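Sorting the small stuff, continued

Last fall I wrote a post on labeling drawers, and Noemi Messina wrote back that labels were the easy part and deciding what shares a drawer was the hard part. She was right. I have spent most of the time since then on the second problem, and this post covers two categories that gave me trouble: small plastic toys and padlocks.

Toys first. The usual advice is to sort by use, so beach things go with beach things and kitchen play sets go with kitchen play sets. It fails with pieces that have lost their set. A long plastic handle with something flat or something pronged at the other end can belong to a sandbox, a play kitchen or a flower bed, depending on who is asked. My rule now is to sort loose pieces by length and shape and ignore what they were sold as. Long and rigid goes upright in a tall bin. Short and hollow goes in a shallow one.
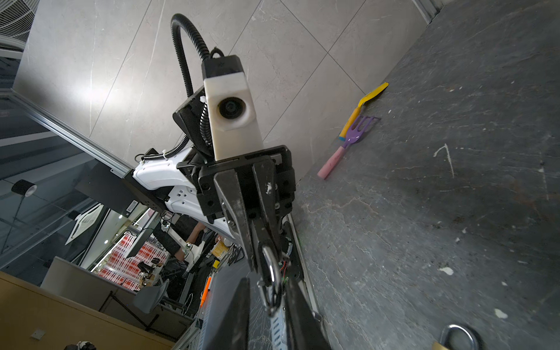
No. 12

Color is a poor key for the same job. Yellow and purple pieces are easy to spot on a gray surface, which helps at pickup time, but a yellow bin fills up at a different rate from a purple one and after a month the system has to be redone. I tried it in October and gave it up. Length does not drift.

Two practical points on the tall bin. It should be no deeper than two thirds of the longest piece, or the short ones vanish at the bottom. It also needs a weighted base. Mine is a Drilow utility bin with a flat paving offcut in it, and it has not tipped since. Jérémie Rolland uses a length of drainpipe screwed to a board, which takes less floor space but holds fewer pieces.

Padlocks are a different problem. They are dense, they scratch each other, and without a key a locked one is dead weight. Mine were in a coffee can with the keys loose underneath. Matching them took one evening and the procedure was as follows. Put every lock on a hard surface, spread out enough that no two touch. Group by body size. Try each key only on locks whose keyway is the right width. When a key fits, open the lock, thread the key onto the shackle and close it again. That last step is temporary, for the sorting session only, and should be undone before the lock goes into service.

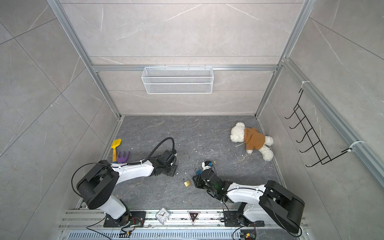
After size, I group by finish. Blue-bodied locks go in one tray and brass ones in another. Finish says nothing reliable about quality, but it cuts the search time when I need a pair that looks alike for a gate or a double cabinet. A small brass lock is fine for a toolbox or a suitcase. I would not put one on a shed.

For lubrication I use dry graphite, a small puff into the keyway, then work the key a few times. Anas Khoury prefers a PTFE spray and says graphite cakes in damp weather. I have not seen that yet, but my shelf is indoors and his is in a carport.

The last item is the surface itself. Old toys and old locks both leave grit behind, and on mottled stone it shows as white specks and streaks. A brush lifts the crumbs. Scuffs need a damp cloth and a little dish soap, followed by a dry cloth. I do the brushing before sorting as well as after, as grit that gets into a keyway is hard to get out.

Still unsorted: carabiners, split rings and 32 keys that fit nothing I own. The keys are in a jar on the Terevby shelf until I decide what to do with them.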